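From: Lesego Dlamini
To: handheld-demos list
Date: 2/26/18
Subject: Re: does cutting out the pauses help?

Matúš Procházka wrote:
> We trained on the raw demonstrations and the policy learned to
> hover. Did you trim the idle stretches before training, or
> weight them down? And does it hold up with two hands?

Hi Matúš, hi all,

Yes, we trim, and the two-handed case is where it pays off most! We had 1,023 demonstrations in the Brarken set, and the hovering you describe was all over our first policy. Now we drop a stretch only when both grippers are still. If one hand is holding a part steady and the other is working, everything stays in. Cleaning a funnel over the sink is a good test, with one gripper on the funnel and the sponge in the other.
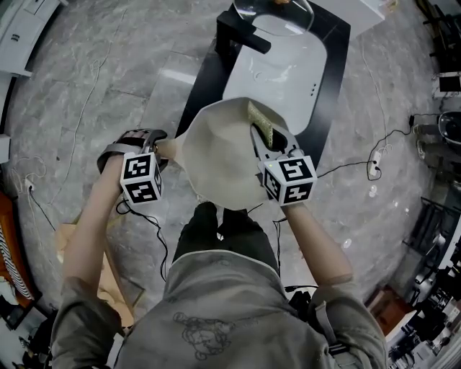
Lesego Dlamini
Research engineer, Praditach

Gripper poses come from the marker cubes, so finding the still stretches is cheap – we smooth the track over 8 samples and threshold the speed. Trained with 3 seeds, the trimmed policy stopped hovering in every one, which made my week.

I haven't tried weighting. Ntombi Khumalo wants to run it on the same split, and I'd love to see your numbers next to hers. Could you send me your threshold settings?

Lesego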